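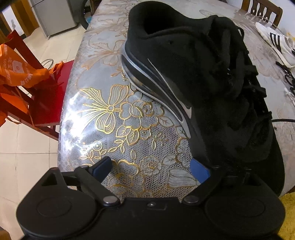 Shoe sorting task: fingertip slip on the collar grasp
Robotics Club Forum > Student Projects > Manipulation

nilik_2
Posted 2023-10-09
Second-year group project, handheld gripper demos for a pick-and-place policy. The task is to pick up one shoe and set it beside its mate, toes aligned. We have 268 demos. Replay on the arm is fine for approach and closing, but 18 of the last set lost the shoe during the lift. Grasp is across the heel, one pad on each side of the counter. Pads are the soft blue ones. Is this a pad problem or a data problem?

Lungu
Data. If the demonstrators close by feel, they squeeze harder than the recorded width suggests. The arm reproduces the width and none of the force. Log commanded width against measured width and look at the difference at lift.

pad_thickness
Disagree. Heel counters are stiff and curved, so a flat pad gets a line contact and the shoe rotates about it. More data will not change the contact geometry. Grasp one wall of the collar instead, one finger inside the opening.

nilik_2
We tried the inside grasp in March. Padded collars compress and the shoe hangs toe down, so the placement angle is wrong.

Lungu
Then regrasp near the laces. The centre of mass on a sneaker is well forward of the heel.

pad_thickness
Laces are worse. Variable geometry, and the fingers snag.

Petrică Oprea
I mark this unit. Both explanations are testable, so please test them before collecting anything further. Hold the grasp point constant, command the closing width 2 mm narrower, repeat the failed starts. If slip drops, Lungu is right.

livus
Separate issue: check your tracking on shiny tablecloths. Glare moves with the camera and the features go with it. Our group lost a whole session to pose drift and blamed the grasp for a week. A matte grey cloth fixed it.

nilik_2
Drift looks acceptable on our side, but I will plot it. Running the narrower width on Nurkanov's arm first, same starts, same shoes.

pad_thickness
Post the rotation angle as well, not only pass/fail. My bet stays on the contact.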